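Flosley Traltura reverb plug-in review

Flosley's first two plug-ins were a tape echo and a spring tank, both fairly noisy and both meant to be. Traltura is a plate reverb, and a cleaner piece of work altogether. It has 26 presets, 3 plate sizes and one window, with no tabs or hidden pages.

I put it on a lead vocal first. The medium plate at its default decay was too bright for the singer, but the damping control took care of that in one small turn. Pre-delay goes up to 100 ms and can be locked to tempo. On snare the small plate is the best of the lot, dense from the start with very little ringing. The large plate suits slow strings and not much else, as the low end builds up quickly and the built-in high-pass filter is too gentle to stop it.

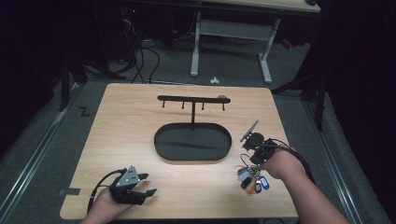 Processor load is low. I had six copies running in a session at a 128-sample buffer and heard no dropouts. Orkora's plate, which I have used for years, sounds a little deeper on piano but takes roughly twice the power.

My complaints are small. The window can't be resized, the preset browser has no search, and the mix control has no lock, so it jumps every time you change preset. Prothero's reverbs have had that for ages.

If you already own a good plate, try the demo before paying. If you don't, Traltura is easy to recommend for vocals and drums.

Huw Samuel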